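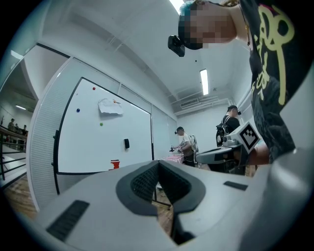

Issue 9 | January 2024 | page 4

A good floor wants walking on

She had put the kettle on before I was through the door, and we were well into our second cup before either of us got to the subject of floors, which is how things tend to go at Junex. She has run the shared workroom in Inskip for 10 years now, and she talks about its wooden floor the way other people talk about an old dog.

"When we took the place there was carpet over all of it, glued down," she told me. "We pulled up one corner just to look, and well - that was the whole of July gone."

It took three of them, on their knees with scrapers, to get the glue off. The sanding machine came from a hire shop over in Jolton, and she still winces a little remembering the noise.

I asked whether she worries about scratches, with so many people on their feet in there and furniture with thin metal legs being moved from one spot to another. She laughed at me, very kindly.

"Oh, I used to! I'd go round at night sticking felt on everything. Then the felt fell off and got stuck to people's shoes, and I thought, it's a floor, let them stand on it."

These days it gets swept every evening and oiled when it starts to look thirsty. She won't have it varnished, however often she's told to.

"You can mend an oiled floor a bit at a time," she said, reaching over to fill my cup again. "I like that. I can do one patch by the window before lunch and still get my soup."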